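Does the Bread Basket Earn Its Place?
Speaker notes, Drutstead small cafe owners' evening
Mar 20, 2025

Start without the slides. Ask who has a bread basket on every table at lunch. Wait for hands. Then ask who has ever worked out what it costs them. Fewer hands, I'd guess.

I should say up front that I don't hate bread. I ran the lunch room at Van Dusen for years and we put out baskets every day, and I never once questioned it. It was there when I took over. My problem is with the things people say about the basket when they're selling you one, or selling you the rolls to go in it.

First claim: a basket makes people feel welcome, so they spend more. I have heard this at every trade show I've been to. I have never seen a number behind it that I'd trust. The one time I kept my own count, we served 2647 lunches with a basket on the table and 1513 without, and the average check barely moved. Mine was a sloppy test. The weather changed halfway through and so did the soup. But if the effect were as big as the Bulusent catalog says, I think even a sloppy test would have caught it.

(Pause here. Someone will want to argue. Let them, but keep it short.)

Second claim: wicker looks homemade. Well, some does. A lot of what gets called wicker is synthetic, and I'd rather have the synthetic because you can wash it. Real willow holds crumbs in the weave, and I don't believe anybody who tells me they get them all out with a brush. So buy the plastic stuff if you must buy something, and don't pay willow prices for it. Ask for a sample and put it in your own dishwasher before you order 46 of them.

Third claim, and this is the one I really want to spend time on: fill it and it will look generous. How full is full? A shallow oval basket with one braided loaf lying across the front half still has a bare back half. Customers see the bare half. Put a knotted roll in with the loaf and you've covered some of the gap, and you've also doubled the kinds of bread you have to order, and the roll is the one that goes home in a purse.
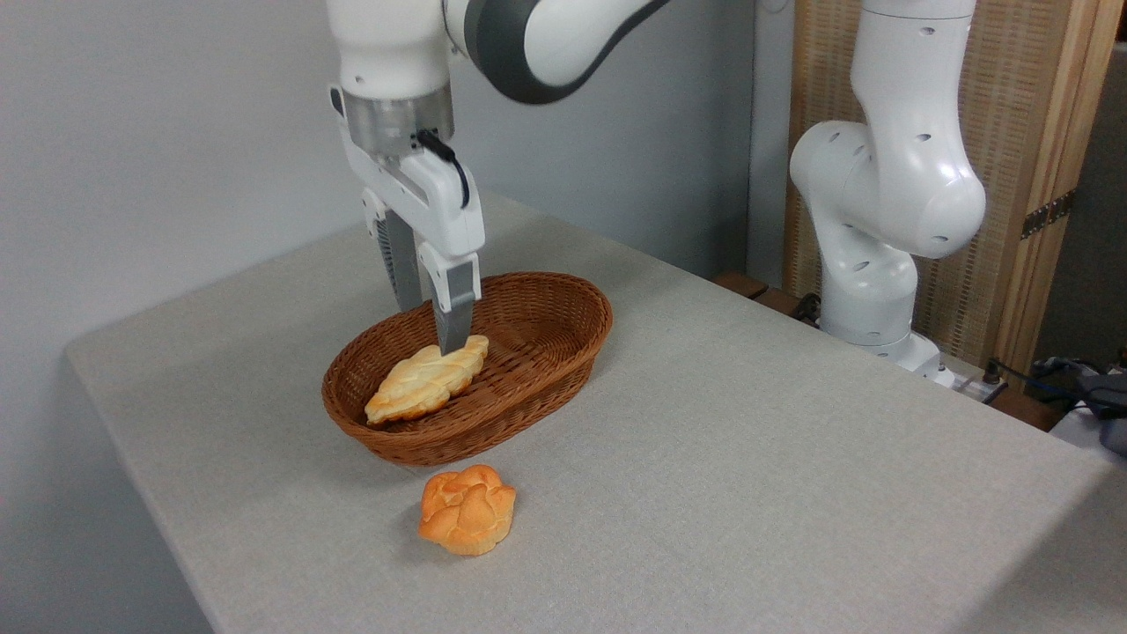 Ayane Kikuchi disagrees with me on this, and she asked me to read out her side. A loaf and a roll together give the table a choice, she says, and people who are given a choice leave less behind. She would put the braid in first, slantwise, and tuck the small rolls in wherever there's room. She thinks I'm cheap.

I may be cheap. But a braid has its own trouble. It's meant to be pulled apart, and strangers at a shared table don't like pulling at a loaf somebody else has had their fingers on. They ask for a knife. Now you're washing a knife. A roll belongs to one person and there's no discussion.

Color is worth a minute. Pale loaves next to darker rolls look like two different bakers, or like one baker having a bad morning. I've had customers send back a pale braid as raw in the middle. I can't tell from the crust either, so I cut one open at the table - it was fine. They still didn't want it.

Cloth under the basket: plain gray hides more than white does. Gostov rents both and will tell you white is classic. White is also what they charge extra to clean.

What I'd try, if you want to try anything. Take the baskets off for the month of June. Bring bread when somebody asks. Write down how many ask. We did that with 26 tables and I stopped worrying. Your place may be different, and I mean that, so please don't go home and throw out your baskets on my word.

Questions. If the sourdough person is here, give them two minutes and move on.

Comments

Marge P.
We dropped the baskets and got complaints for a week, then nothing. Check average went down a little though. You skipped over that part pretty fast.

tedbakes
A braid that's pale on top can still be baked through. Use a thermometer and quit cutting them open in front of people.

Lou
Do you line yours with a napkin? Crumbs were the whole reason we switched to plates.

Contact | Copyright Drutstead Cafe Evenings | Back to top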